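3.2 Wardrobe survey and wear diary

The survey asked how often people wear the clothes they already own. We recruited 51 adults through the Voltbridge clothing exchange, which runs swap events in Ellivberg and two nearby towns. Each person listed every item of outerwear, knitwear, trousers and footwear in their home, then kept a wear diary for 24 weeks, starting in July. Underwear, sportswear and work uniforms were left out.

Items were sorted using the Zerouali scale, which gives a garment a formality score from 0 (loungewear) to 100 (evening dress). Two coders scored each item from the owner's written notes. Where their scores differed by more than ten points, a third coder decided. Most of these cases were knitted dresses and dark denim, which owners wore both to the office and at weekends.

The final list held just over 2,000 items. Coats were worn on the most days per item, followed by flat shoes. Occasion wear was worn least, as expected, but the gap between plain shirts and patterned shirts was larger than in our pilot. Owners tended to save patterned shirts for particular events – a birthday meal, for instance – and wore plain ones without much thought. Colour had a weaker effect once pattern was taken into account. 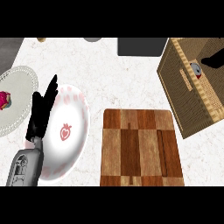 Figure 3. Simulated kitchen countertop with robot arm, plate, cutting board and wicker basket.

Diary entries were checked against laundry notes in the final four weeks. Agreement was good for shirts and trousers and poor for coats, which are seldom washed. We therefore report coat wear from the diaries alone. Missed days were left blank and were not filled in from the days on either side. The Rirkard index of wardrobe use was then worked out for each person, as set out in Section 3.3.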